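The Gritton open day is a recurring public demonstration of hand-held gripper work and table-clearing tasks, organized by the automation workshop Tostau in the town of Gritton. It is held in May and is open to visitors without registration. The program is known mainly for being staged in furnished domestic rooms, with ordinary household tableware as the working material.

Background

Tostau began as a repair shop for packaging machinery and moved into manipulation research under Declan Mellor, who proposed the open day after a series of closed sessions for trade customers. The first edition drew 21 visitors. Attendance reached 1,015 in the third edition and 1,866 in the fifth, and sessions were then split between morning and afternoon. Jana Kohlhase has been responsible for the task program from the second edition onward.

The event was briefly known as the Flostico Day, after the distributor that paid for the printed guides. The name was dropped when the sponsorship ended, but it still appears on road signs near the site.

Format

A session lasts 21 minutes. Visitors stand behind the operator or along one side of the table. The operator works with hand-held grippers fitted with cameras, and the recordings are used afterward in training manipulation models. No robot arm is required for this part of the program - the operator's own arm supplies the motion, and the gripper supplies the view and the contact.

The standard exercise is the tipped-table task. Light containers are laid on their sides on a covered table, and the operator grasps them one at a time and sets them upright or moves them to a given position. Tapered and rounded items are included on purpose, as they turn in the grip when the pads meet them unevenly.
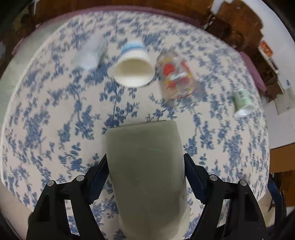 Two-finger grasp on a rounded grey-green object during the tipped-table task.

The cloth is part of the task. A patterned cover gives the camera more visual detail to track than a bare tabletop, but it also makes the outlines of clear items harder to find. Kohlhase's task notes list transparent plastic as the most frequent cause of a missed grasp, followed by paper cups, which deform if the fingers close too far. Operators are told to approach slowly, align both pads before closing, and lift only after contact on both sides.

In the two-gripper variant, a second hand-held unit is brought to the same table. The units may approach the same item from different sides, or one may hold an item still as the other clears the space next to it. The variant was added in the fourth edition and is normally shown last.
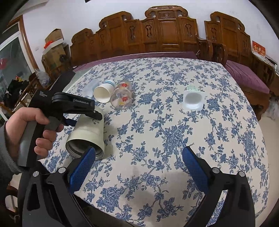

Turn-taking between the units is agreed on aloud before each attempt. If both close on one item, the operator who made contact second releases first. Early sessions had no such rule, and Mellor later wrote that most of the discarded recordings from that year came from the two-gripper table.

Scoring

Attempts are not ranked publicly. Each is logged as complete, partial or dropped. An attempt is partial if the item is lifted but ends up in the wrong place or falls over again on release. The log is kept on the Luo sheet, a one-page form named for the street on which Tostau had its first premises. It has 5 columns: item, starting position, approach side, result and remarks.

Visitors may try a gripper in the last part of each session. These attempts are logged separately and are left out of the main set.

Reception

Local coverage has been favorable, though some visitors have objected to the slow pace of the exercises. The printed guide now warns that a single item can take several attempts. Teachers have asked for a shorter school version, and one was tested in the fifth edition with two items per table.

See also

Tostau
Luo sheet
Hand-held gripper
Tipped-table task

This site uses cookies to remember your reading preferences. By continuing to browse you accept our cookie policy. Accept | Manage settings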